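Vamlow Kitchen Pack: simulated two-arm practice tasks for robot learning
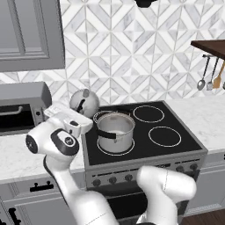

Vamlow in use: two white arms at the range, with the pot on the rear-left burner.

I'm Leonie Doolan, and I look after Vamlow at Drernbridge. We built this pack for our own research first, so I'll tell you how we use it and you can decide if it suits your lab.

The pack holds 36 kitchen tasks, all in simulation. Pots on and off burners, drawers, oven doors, utensils on a rail, that kind of thing. Every task comes with 111 recorded demonstrations, driven by a person through a pair of hand controllers. Dimas Chong did most of the pot tasks (his are the smooth ones), and I did a lot of the drawers, so please be kind.

What we were after was a simple question: if you train a policy in one kitchen, how much does it fall apart when you change the room? So each task can be loaded with 288 different kitchen layouts. Counters, tile, cabinet color and stove type all get swapped, while the arms and the goal stay put.

The result that surprised me most was about handles! We trained one policy with the pot handle always facing the same way, and a second one with the handle turned at random, same number of demonstrations. The second was slower to learn, but it held up far better in new kitchens. Changing the tile did much less than I'd bet on, and Coralie Kerslake is still collecting on that bet.

What you get:
Task files and all 288 layouts
The full set of demonstrations, with joint positions and camera views
Our training settings and the scripts that score each run
The Anau viewer for replaying a run step by step

Runs stop at 900 steps by default. You can raise that in the settings, though our scores all use the default, so leave it alone if you want to compare.

Known rough spots: lids sometimes slide when a gripper brushes them, and liquids aren't modeled at all. Jarrah Cartwright is working on the lids for the February update.

University labs can request a free license. For company use, write to Rhys Partington on the sales desk and mention how many seats you need.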